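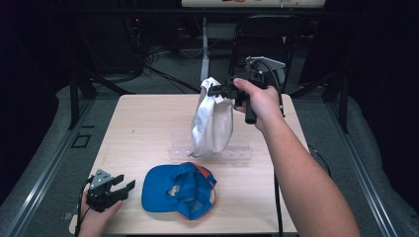
Two caps, one table. A story.

The white one had no shape left in it. Held up by the top it just hung there, folded over on itself, and I said what I'd been saying since November, that you couldn't sell a hat like that to a man standing bareheaded in hail.

My sister-in-law said you could sell anything if it was on a stand.

We had a stand. It was clear acrylic with a row of little holes along the front, and it had come from Shenoy with a leaflet promising that presentation was the first handshake. I kept the leaflet. I like to have that sort of thing in writing.

The idea, and it wasn't mine, was caps. Pudari had closed its shop on the corner and there were 1000 of them going for next to nothing, and 50 of those could be ours for the price of a tank of petrol. White and blue. The blue ones were all right, I'll admit. They had an orange-red trim inside that you'd never see once the thing was on your head, and a small white and gold patch in the crown. I turned one upside down on the table and looked at it for a good while. Somebody had gone to trouble in there. I wondered who they'd thought would be looking.

"People look inside," she said.

"People look at the price."

"That's inside too."

So we tried the white one on the stand. It slumped to the left. We stuffed it with tissue and it slumped to the left with tissue in it. She went off to find cardboard, and I sat in the office chair and did the sums again on the back of the leaflet – 50 caps, 12 dollars each, less the stall, less the petrol, less whatever Zeltau wanted for the card reader – and got a figure I didn't believe either.

My father wore one cap for 13 years. It was from Sostitz, the seed people, and the colour had gone out of it before I was old enough to ask what it had been. He never once looked inside it, as far as I know. When the brim cracked he glued it.

I thought about telling her that, and then I thought she'd put it on a sign.

By four o'clock we'd given up on the stand and cleared the caps away, and I had a pale stretch of wood grain to look at and my favourite kind of quiet, the kind where an idea might be dying. 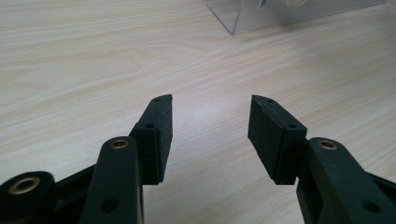 The blue ones will go first, my sister-in-law called from the hallway, and you'll want one yourself by the weekend. She had the cardboard under her arm.

I said I doubted it. I asked what she was keeping the blue ones at, though, and whether the 12 was firm.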